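The Name

The client wanted a new name for the whole district by September, and Mairéad Geraghty had already thrown away two of them. The first was Stullano, which sounded like a cheese. The second tested well until Zoltán Dudás said it aloud to his mother and she laughed.

"It's a bus depot and a canal," Zoltán said. "Call it the Depot."

"They don't want depot. They want people to forget the depot."

She had the budget sheet open. The signs alone would cost 2,000 a piece, and the council had asked for 5.

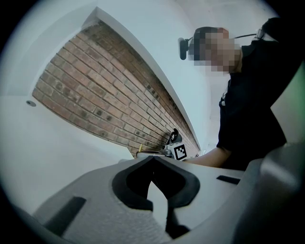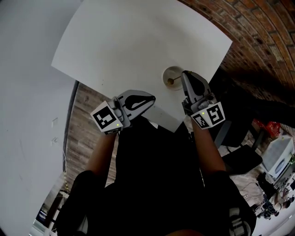 Mairéad went down to the canal by herself that afternoon and asked people what they called the place. Most of them didn't call it anything. A man at the lock said he lived "over by Orgate", and pointed at a warehouse with the letters still on it. She wrote that down at the café, at a table as white as the small cup on it, against a brick wall, and looked at the word for a long time. It was short. It was already there – that was the trouble, as she couldn't see how to charge for it.

She rang Zoltán.

"Orgate," she said.

"That's the warehouse."

"I know it is."

He was quiet, and she could hear him typing.

"We'd have to invoice for something," he said.

"We'll invoice for the lettering," she said, and asked for the bill.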